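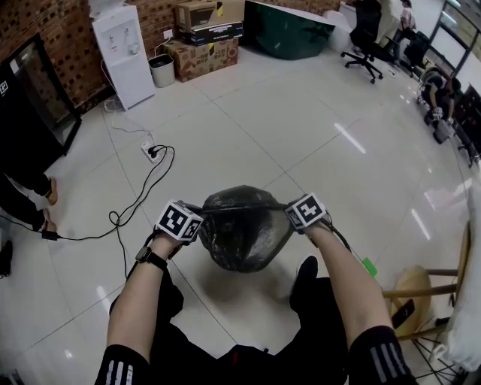 Print this page
E-mail this entry

Monday, workshop notebook, front room

Trash and floor day. Writing it down because the last two clear-outs went unrecorded and then we argued over what had been thrown away.

Started 8:10 with the bags. We are on the black ones from Galang now, the roll of 50. They are thinner than the old Brernau bags but the handles are better. With the Brernau ones you had to gather the top and twist it, and the twist came undone on the stairs. These carry well enough if both handles are held and the weight stays low. Anything with a corner on it should still go in the box pile and not in a bag. I put one offcut of angle bracket in a bag by mistake and it came through the side before I reached the door. Picked it out, re-bagged, lost ten minutes.

Rule for now: fill to two thirds, no more. A full bag drags on the tiles and leaves a gray smear that takes a wet cloth to get off.

Gray wastebasket by the brick wall: emptied and wiped inside. It had tea in it again. Liquids go down the sink, please. The basket stays under the wall socket where it is now, next to the water dispenser. I tried it on the other side of the room for a week in July and people simply left their cups on top of the dispenser.

Water dispenser: wiped both taps and the front. Scale is building up in the left tap. Descaler is on the Bikberg order, which should come with the next delivery. Until then use the right one if you are in a hurry.

Cardboard boxes beside the wastebasket: did not touch the stack. Two of them are wanted for sending parts back to Skivisico and I don't know which two. Would whoever does please write on them with the fat marker. If nothing is written by the end of the week I will flatten the lot. They are starting to creep out across the floor and the mop has to go around them.

Cables: this is the part I like least. The power strip is still out on the open floor with the black leads in a heap beside it, and the little adapter box sits in the same heap. Nothing wrong with any of it electrically as far as I can tell, but it is in the walking line and it collects dust. What I did —

- unplugged nothing
- swept along both sides of the heap by hand
- measured from the wall to the place where the strip is really wanted

A run of flat floor cover, 600 mm, would do the worst stretch. We have one piece in the store that is 65 mm wide, which will take the strip's own cord and one lead but not all of them. Ordered a wider one from Bikberg with the descaler. If the bench layout changes before it comes, tell me and I will cancel.

Floor: swept, then mopped the clear half with plain warm water. Kept the mop well away from the strip and did that side with a dry cloth. Do not use the pine cleaner on the white tiles. It dries to a film, and with the overhead lights on you see every streak of it. The grout is gray anyway, so scrubbing it is a waste of an afternoon.

Green panel: still leaning. I swept as far as the edge and left it, it needs two people to shift and everyone was busy. Behind it has not been cleaned since it was put there. Same for the strip of floor along the glass partition, where people were working. I will do both early one morning before the desks fill up.

Chair castors: picked thread and tape out of one of the black chairs. It rolls properly again. The others probably need the same. Small side cutters work better than a knife.

To do
Mark the Skivisico boxes.
Move the strip when the cover arrives.
Panel and partition side of the floor.
Another roll of bags, same kind, 10 left on this one.

Finished 10:40. Bags taken down to the yard, lid shut.

Print this page
E-mail this entry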